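Print this page | E-mail this page

# Brostent Retro Release Calendar

Welcome, and thanks for stopping by! This is the data card for the Brostent Retro Release Calendar, a plain little collection of records about old console games that have come back on newer machines (re-releases, subscription library additions, anniversary bundles, that kind of thing). It started life as a spreadsheet I kept so I'd stop missing the flight games and kart racers I loved as a kid, and it got a bit out of hand over the years, as these things do.

Version 2 was put together on 16 January 2023 and has 1,410 records in it.

## What's in a record

Each row is one game on one service or store. If the same game came back twice, it gets two rows, and they share a `game_id` so you can pull them together again.

- `game_id`: short code, never reused
- `title`: the name as it was sold in North America
- `first_year`: year of the original release
- `return_date`: the day you could first play it again
- `route`: subscription, single purchase, bundle or physical
- `region`: where that date applies
- `extras`: save states, online play, rewind and so on
- `checked`: yes or no

`first_year` is the troublesome one. Plenty of games came out in December in one country and the following spring somewhere else, and I've gone with the earliest date every time, even when it looks odd next to a North American title. Please don't "fix" these unless you've found an earlier date than mine! 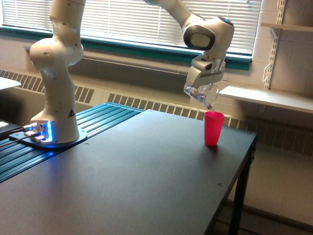 The `extras` column is free text, so expect some untidiness. I've tried to stick to the same few words, but older rows still say things like "can save anywhere" where the newer ones say "save states". I keep meaning to spend a rainy weekend on it, and then a new batch of games gets announced and off I go again.

## Files

- `calendar.csv` has everything
- `trirano.csv` covers the Trirano handheld library, which uses its own region codes
- `halitz_notes.txt` is my running list of date changes for the Halitz collections

There are 13 rows in the Trirano file with no `return_date` at all. Those games were announced, given a season, and then went quiet. I've left them in because I'm an optimist.

## Getting started

Open the main file in any spreadsheet program, or use the small Gashi script in the `tools` folder if you'd like the dates sorted by month:

 gashi sort calendar.csv --by return_date

It needs the file to be saved as UTF-8, or the accented titles come out as soup.

## Known problems

Another 9 rows have a date I could only find in a forum post. They're marked `checked: no`. Time zones are a headache too: a game that goes live in the evening on the West Coast is already tomorrow's news in Europe, and I've used the local date for each region wherever I could find one.

## Sending a correction

Open an issue with the `game_id`, the column, and a link to wherever you saw the right answer. A store page or a publisher's post is best. I do read every one, usually with coffee, though replies slow down a lot over the holidays.

Print this page | E-mail this page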